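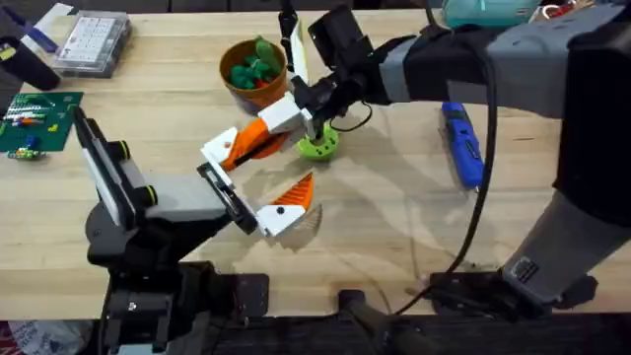
## 3. 상판과 고리: 무엇을 어디에 놓고 볼 것인가

앞 절에서 과제 순서를 다 적어 놓고 보니, 정작 제가 제일 오래 붙들고 있던 이야기가 빠졌더라고요. 바로 상판 이야기입니다! 고리 하나 내려놓고 다시 집는 일에 상판이 뭐 그리 중요하냐고 하실 분이 있을 텐데, 저도 처음에는 그렇게 생각했습니다(그래서 예비 조사 때는 창고에 있던 회색 접이식 탁자를 그냥 썼어요).

### 3.1 밝은 나무 상판

본 조사에서는 밝은색 집성목 상판으로 통일했습니다. Skeltthorpe 작업실에서 쓰던 것과 같은 계열이고, 표면에 나뭇조각 이음매가 그대로 드러나는 종류예요. 이 이음매를 두고 저는 꽤 망설였습니다. 참여자가 이음매를 눈금처럼 삼아 물건을 줄 맞춰 놓으면 위치 기록이 한쪽으로 쏠릴 수 있거든요. 예비 조사에 온 34명에게 물어보니 이음매를 의식했다는 사람은 2명이었습니다. 적다면 적은 숫자지만, 의식하지 않고도 줄을 맞췄을 가능성은 남아 있으니 이 부분은 5절에서 다시 다루겠습니다.

빛 문제도 있었어요. 밝은 나무는 그림자를 부드럽게 받아 주는데, 오후 3시가 넘어 창 쪽 빛이 낮게 들어오면 결이 갑자기 또렷해집니다. 저는 이 시간대를 참 좋아하지만 조사에는 골칫거리라서, 결국 블라인드를 내리고 천장등만 켰습니다. Manninen 쪽 선행 작업에서는 흰 천을 깔았다고 하는데, 저희가 따라 해 보니 천이 밀리면서 물건까지 같이 끌려가 버려서 하루 만에 걷었어요.

### 3.2 연두색 고리

물건 목록(부록 가)에는 고리, 컵, 블록이 들어 있고, 그중 제가 가장 아끼는 것은 고리입니다. 그림 1의 연두색 플라스틱 고리가 그런 물건이에요. 도넛처럼 둥글고, 상판에 납작하게 누워 있고, 가운데 구멍은 어둡게 보입니다. 블록은 어느 면을 잡아도 대충 비슷한데 고리는 사람마다 손이 가는 데가 다릅니다. 구멍에 손가락을 걸어 드는 사람이 있는가 하면, 바깥 둘레를 위에서 감싸 쥐는 사람도 있고, 상판 끝까지 밀고 가서 밑으로 손을 넣는 사람도 있어요(저는 이쪽입니다).

색을 고를 때는 의견이 갈렸습니다. 처음 후보였던 노란색은 밝은 나무 위에서 윤곽이 흐려졌고, 갈색은 말할 것도 없었죠. 연두색은 나무색과 붙여 놓아도 테두리가 살아 있어서 기록지에 위치를 옮겨 적는 사람들이 다들 반겼습니다. 다만 색이 튀는 만큼 참여자들이 연두색 고리부터 집으려는 경향이 보였어요. 전체 84회 가운데 첫 물건으로 고리를 고른 것이 약 38회였는데, 기록자 둘의 판정이 엇갈린 회차가 섞여 있어서 정확한 값은 부록에서 따로 나누어 적었습니다.

### 3.3 놓는 자리

시작 위치는 상판 가운데를 기본으로 했습니다. 가장자리에 두면 아까 말한 것처럼 밀어서 떨어뜨리듯 잡는 방법이 너무 쉬워지고, 그러면 위에서 집는 경우를 거의 못 보게 되거든요. 자리 표시용 스티커는 Mirkodis 설정 안내를 참고해 붙여 봤다가 전부 떼었습니다. 참여자들이 스티커 위에 정확히 맞추려고 너무 애를 쓰더라고요! 저희가 보고 싶었던 건 평소에 물건을 놓는 모습이었으니, 표시 없이 "가운데쯤에 놓아 주세요"라고만 말하는 것으로 바꾸었습니다.

정리 단계에서는 고리를 Sisen 상자에 담도록 했습니다. 상자가 얕아서 고리를 세워 넣으면 뚜껑이 닫히지 않는데, 이건 일부러 그런 것이 아니라 주문할 때 제가 깊이를 잘못 읽은 탓이에요. 그래도 눕혀 담느냐 세워 담느냐가 눈에 보이게 갈려서 이후 회차에도 같은 상자를 계속 썼고, 담는 방향은 표 2에 물건별로 정리해 두었습니다.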